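Why Is the Night Sky Dark?

It sounds like a question with a very short answer. The sky is dark at night because the sun has gone around to the other side. Well, the Earth has turned, but you know what I mean. Go to bed.

Except that this answer has a hole in it, and grown-up astronomers fell into that hole and stayed there for a long time.

Think about a forest. If you stand in a small clump of trees, you can see out between the trunks to the road, or the field, or your dad waving at you to come back to the car. But if the forest is big enough, you can't see out at all. Wherever you look there is a trunk. Behind the gaps are more trunks, and behind those are more trunks still, until the whole view is bark.

Now swap the trees for stars. Suppose space goes on forever, and suppose it is sprinkled with stars all the way. Then whichever way you look, your eye should land on a star sooner or later. No gaps. The entire sky ought to be as bright as the face of the sun, day and night, and you would never once lose a flashlight fight.

Look out of the window at nine o'clock tonight and you will notice that this has not happened.

The puzzle has a name, Olbers' paradox, after a German doctor called Heinrich Olbers who looked at the sky when his patients were asleep. He wasn't the first person to think of it. Having a puzzle named after you is mostly a matter of luck. A paradox is when you think very carefully, one sensible step after another, and end up somewhere silly.

"But the far-off stars are faint!" says my niece Tsehay, who is eight and does not let things go. She's right. A star twice as far away looks four times dimmer. The trouble is that there's more room out there. If you imagine space as a giant onion with us in the middle, each layer is bigger than the one inside it, so it holds more stars. The dimming and the extra stars cancel out exactly. Every layer sends us the same amount of light, and there are a great many layers.

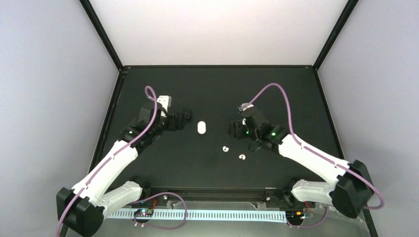 Olbers thought there might be something in the way, such as thin gas or dust, soaking up the light like a curtain. It was a decent try. But a curtain that soaks up light gets warm, and if it soaks up light forever, it gets hot enough to glow. Then you have a sky full of bright curtain, and you're back where you started.

So what is the answer? The main part of it is that the universe has a birthday.

Light is quick. It could go around the Earth more than seven times in one second. But space is so enormous that even light takes ages to cross it. Sunlight needs a bit over eight minutes to reach your face. Light from the next nearest star takes more than four years. If a star is 300 light-years away, you are seeing it as it was 300 years ago, when there were no bicycles and people put powder in their wigs on purpose.

The universe is almost 14 billion years old. That is a lot of birthdays, but it isn't forever. Light from really distant places hasn't had time to get here. It's on its way, and it will be late for dinner. When you look at a black patch between two stars, you're looking along a path where there hasn't been enough time for starlight to fill the gap.

There is a second part, too. Space is stretching, and as light travels through it, the light gets stretched as well. Stretch light enough and your eyes can't see it anymore. The sky really does have a glow coming from every direction, left over from when the universe was very young and very hot. It has been stretched so much that it has turned into microwaves, the same family of waves that heats up your soup. Don't try to heat soup with it. The sky's version is extremely feeble, and you would be standing in the yard for a long time holding a bowl.

Something to try

You need a dark evening, a cardboard tube from a roll of paper towels, and a grown-up who doesn't mind cold feet. Wait outside for 20 minutes so your eyes get used to the dark. No phones, and that includes the grown-up's. Point the tube at a part of the sky that looks empty and keep looking. Most people find a faint star or two they'd missed. Then move the tube over a little and try again.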